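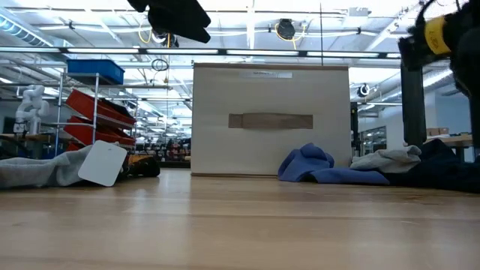 By the Kesstead Almanac Reference Staff
Last updated in October
Filed under: Astrology, Calendars and timekeeping

Lunar mansions

A lunar mansion is one of the segments into which the path of the Moon is divided in several traditional systems of astrology. The Moon takes a little over 27 days to return to the same place among the stars, so most systems use 27 or 28 mansions, with the Moon spending close to a day in each. The mansions are separate from the 12 signs of the zodiac, although some systems line the two up.

Main systems

In Indian astrology the mansions are called nakshatras. There are usually 27 of them, each covering 13 degrees and 20 minutes of the sky. Each is divided into four quarters, called padas. The nakshatra the Moon occupied at birth is used in naming customs, in matching couples and in working out planetary periods.

The Chinese system has 28 mansions, known as xiu. They are unequal in width and are grouped into four sets of seven, one for each direction. The Arabic system, manazil al-qamar, also has 28. It passed into medieval Europe through translations from Arabic, and lists of the mansions appear in Latin works on astrology and magic.

Use in choosing dates

The most common use of the mansions is picking a time to begin something, a practice called electional astrology. Traditional lists give each mansion a set of favored and unfavored activities, such as travel, planting, building or marriage. The lists do not always agree. A mansion considered good for a journey in one text may be marked as poor for it in another.

Modern practice

Interest among English-speaking astrologers grew in the late twentieth century as older texts were translated. Small almanacs began to print the daily mansion beside the Moon's sign. The Flirholm Moon Calendar, a wall calendar first issued in Ullville in a run of 349 copies, lists the mansion at noon for each day. Later printings were raised to 1000 copies and added a table of the Arabic names.

Scientific view

There is no scientific evidence that the Moon's position in a mansion affects human events. Historians of astronomy study the mansions mainly as early records of how the Moon was observed.

See also: Ecliptic; Electional astrology; Sidereal month; Zodiac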